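The Case for the Plain Bowl
By Larasati Oei

A mixing bowl is judged first on its profile. Deep, sloping walls that narrow toward a smaller base keep a small quantity of liquid together in the middle, where a whisk can reach it. The cost is stability. A narrow base tips sooner when the rim is loaded on one side, and most household bowls are picked up by one side.

Rodel Marquez, who buys tableware for the Gasavden shops, sorts his stock by wall angle before he looks at color. Steep walls stack high and jam. Shallow walls release cleanly but take up shelf width. His standard order is a set of three, sold nested, with enough clearance between rims to get a fingertip in.

Translucent bowls have a practical advantage in a working kitchen - the level of the contents can be judged from the side. They also show wear. Fine scratches collect near the bottom, where spoons turn, and dark specks are easier to spot against a pale tabletop than they would be in an opaque bowl. Light amber and tan tints hide tea stains better than clear material does.

Ratih Govindasamy of the Brisotari test kitchen checks every bowl on a flat white surface under an overhead light. She looks at the rim for circularity, then at the reflection inside the curve. A smooth highlight indicates an even wall. A broken one usually means a ripple from molding.
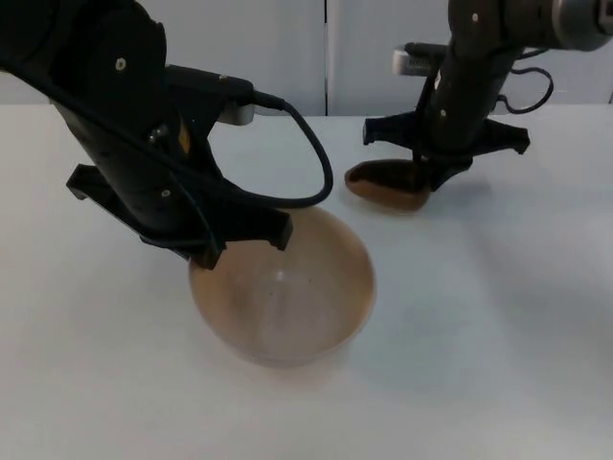
Her second check is weight. The test kitchen fills each bowl with 300 grams of dry rice and lifts it by the rim, first with two hands and then with one. Bowls that flex at this load are marked for serving only.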